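# Closing the Bag

The task sheet for the manipulation studio at the Ngubane School of Engineering runs to a page and a half, and the second item on it is a bag of fruit. Students have until the end of the spring term to get a two-armed robot to open a zip-top bag, load it, close it, and put it down on a counter without crushing the contents. There are five items on the sheet. The bag has taken more hours than the other four combined.

The studio is a two-term course that starts in September and doubles, for those who stay on after dinner, as a club. Eleven students are enrolled this year. They work in teams on one shared arm pair, a Hinavon bench unit with parallel grippers and a small camera at each wrist. The software that moves the arms was written by last year's class and is called Rernetti. It records what the operator does, what the joints do, and what the cameras see, and writes all of it to disk as one session.

Sólveig Toft has run the course for four years. Before that she worked on packing lines, where a bag is opened by a jet of air and held by a frame built for that bag and no other. She picked the household bag for the course on the grounds that it has no fixed shape, that it is transparent, and that everyone in the room already knows how to use one.

"They can do it with their hands in three seconds," she said. "So there is no argument about what success means. You only argue about how."

## The rim

A zip-top bag offers a gripper two usable features, the seal and the film just outside it. The seal is stiffer than the rest and will keep a line when pinched. The film outside it is thin enough that a rigid finger tends to fold it over instead of separating it. The first teams in the fall went for the film, following the way people do it, and spent three weeks learning that people use fingertip friction and a small rubbing motion that the Hinavon gripper can't make.

The current method goes for the seal. One arm takes the rim at one side and holds. The other approaches from below, takes the near lip, and moves away along a shallow arc. If both grips hold, the mouth opens to a rough oval. If one grip has caught both lips, the bag lifts shut and the attempt is logged as a double pinch. Double pinches were the largest class of failure through the whole of the fall term.

Two changes brought the rate down. The teams bought bags with a colored seal, which gave the wrist cameras an edge to follow through clear plastic. They also replaced the pads on the fingers with a softer compound and cut the closing force by a third. Neither change was elegant. The first, in Toft's view, is a little like painting a line on the road, and the students are required to say so in their reports. 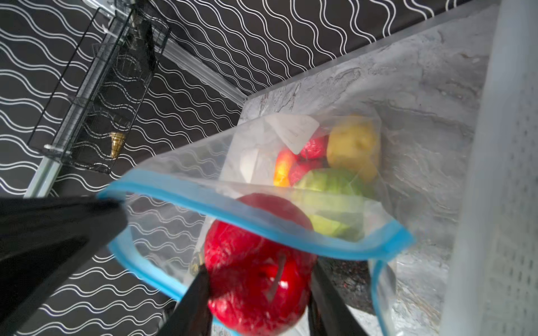
Loading changes the problem again. An empty bag hangs from the grippers and moves as they move. With fruit in it the bag settles, the film below the seal goes tight, and the rim is pulled toward the weight. An arm that was holding the lip at a comfortable angle is now holding it at a bad one. The early programs ignored this. They replayed the same path with the bag full as with the bag empty and lost the grip partway through.

Fruit was chosen for the test load because it rolls, bruises visibly, and costs little. An apple is round enough to shift when the bag tilts and heavy enough to matter. Bruising is scored by hand the day after a session. Toft considers it a better force sensor than the one on the arm, and a slower one.

## Demonstrations

The teams do not write the motions out by hand. An operator drives both arms through the task with a pair of handheld controllers, and the recording is used to train a policy, a program that maps camera images and joint positions to the next small movement. This is now a common way to work, and the students have read the papers. What the course asks of them is to produce the data themselves and to account for it.

By the end of February the class had recorded 652 demonstrations of the bag task. After review, 281 were kept for the first training set. The rest were rejected under rules the students wrote. A demonstration goes out if the operator paused for more than two seconds, if the bag left the view of both wrist cameras, if a gripper struck the counter, or if the operator recovered from an error in a way that a second reviewer could not explain.

The last rule caused the longest dispute of the year. One team held that recoveries were the most useful part of the data, given that a policy trained only on clean runs has no information about what to do once it has drifted. The other held that unexplained recoveries taught the policy to hesitate. Both teams trained on their own selection. The set with recoveries did better on full bags and worse on empty ones, and the margin was small enough that Toft would not let either side claim it.

The present rule is a compromise. Recoveries stay in if they are tagged, and the tag has to name the fault: slip, double pinch, seal inverted, load shift. Tagging is done in pairs and takes longer than recording.

## The counter

The sheet calls for work on kitchen surfaces, and this has been its own source of trouble. A plain gray bench gives the cameras very little to misread. Stone patterns do not. A vein seen through clear film looks a good deal like a crease in the film, and the first policy trained on the bench would stop and chase such a line across the countertop, closing the gripper on nothing.

The fix was to record in more places. The class now rotates through several surfaces and backgrounds, with a required minimum on each. The arm pair sits on a wheeled base that weighs as much as two adults, and the move and recalibration take most of an afternoon. Calibration uses a printed target and a routine in Rernetti that had to be rewritten in January, when it was found to be averaging away an error of four millimeters in the left wrist. Four millimeters is wider than the seal.

Lighting is the remaining difficulty. Clear plastic shows a highlight wherever it bends, and the highlight moves when the camera moves. The students tried diffusers, then a polarizing film over the lens, then gave up both and varied the lights on purpose during recording. The trained policy handles glare somewhat better for it. It still fails in direct sun, and sessions near a window are scheduled for the morning or not at all.

## Cost and time

The studio's equipment budget is modest. The arms came secondhand from Daltoneo, a packaging automation firm that had retired them from a trial line, and they arrived with worn wrist bearings and no manual. Replacing the bearings was the first graded assignment of the fall. Each team rebuilt one arm and then operated the other team's arm for a week, and filed a fault report on it.

Training runs on a single workstation. A full run on the bag data takes about nine hours, so it is started in the evening and read in the morning. The students are limited to three runs a week. Toft imposed the limit in the second year of the course, after a term in which runs were started on a guess and stopped on another.

Wear parts are the main running cost. Finger pads last a few days of steady use before they glaze. Bags are retired once the seal whitens, as a fatigued seal opens more easily and flatters the results. Each bag is numbered in marker on the outside, away from the rim, and its number goes in the session record. The practice dates from November, when a good week was traced to six very tired bags.

## What counts

The demonstration is scored in four stages: open, load, close, place. A stage counts only if all earlier stages counted. Closing is the weakest. The gripper has to find one end of the seal, pinch, and travel the length of it while the other arm keeps the bag from following. The policy does this acceptably for the first two thirds and then tends to lift off. The teams disagree about the cause. One suspects the wrist camera, which loses sight of the end of the seal when the finger gets close. The other suspects the data, pointing out that human operators also lift off early and go back to press the last corner, and that the tagging rules have no category for this.

A revised tag list was posted on March 19, 2025, with a fifth fault, "incomplete close," and an instruction to go back through the kept recordings and apply it. The work was split evenly and is due before the next training run.

Results so far are reported by stage and with no overall figure. In the most recent evaluation the policy was given 242 attempts over nine days, on surfaces it had seen and two it had not. Opening was the strongest stage on every surface. Placing was reliable whenever it was reached. The written report, which the class shares with any school that asks, gives more space to the failures and prints the reviewers' notes unedited.

The third item on the task sheet is a drawstring sack. One team has asked to start on it in April. Toft has told them they may, on bench time left over from the bag, and has ordered a dozen sacks in undyed cotton. The drawstrings are the same color as the cloth.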